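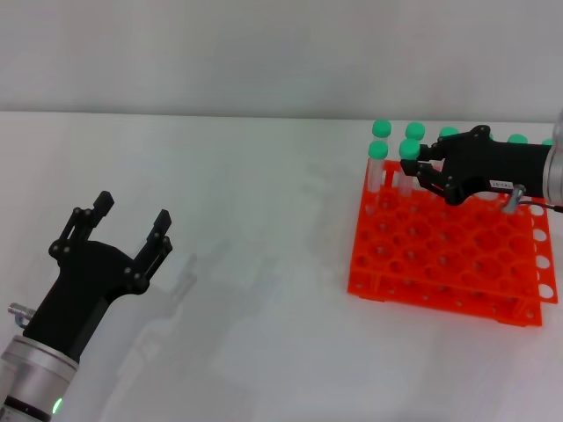
Right arm at the rack, left arm open over the table.

Two-arm handoff: planner thinks the left gripper is furniture

gantrygoblin
Running Trilar for planning, Premel for tube detection. Right arm goes to the rack and closes near the top of a tube, just under the green cap. Left arm holds its pose, open, until the handoff. Then the planner stops for 300 ms, every time, and hands me a path that swings the right arm wide as if the left one were a cabinet. Log says "start state near collision." There is a whole table between them. What am I missing?

mothballed_pid
Padding. Trilar inflates every link of the other arm by default, fingers included, and it uses the fully open shape no matter what the fingers are doing. Set it per link.

gantrygoblin
Did that. Now it plans right through the rack, so I've traded a coward for a vandal.

sudo_make_tea
Is the rack in the planning world as a box or as a mesh? If it's the mesh with all those holes, twice over because of the two tiers, I'd bet the collision checker is where your time goes. Mine had 2,754 triangles and it hated every one.

gantrygoblin
Mesh. I was proud of that mesh.

mothballed_pid
Use a box and allow contact between the fingers and the tube being held.

kelvin_drift
Disagree on the box. A box tall enough to cover the tubes means you can't reach the back rows past the ones in front. Two thin slabs for the plates, plus a cylinder per detected tube. The Nkosi branch builds it from detections, docs are 3 paragraphs and one of them is a changelog.

mothballed_pid
And when Premel misses a clear tube behind an orange plate, your cylinder isn't there and the arm finds it the traditional way.

kelvin_drift
So detect the caps. They're opaque and a different color from the rack. I gave up on clear walls in October.

gantrygoblin
Slabs and cylinders, cap detections only: planning is down from 820 ms to something I can't be bothered to complain about. It still swings wide on the last tube in the back row. Logs going up tonight.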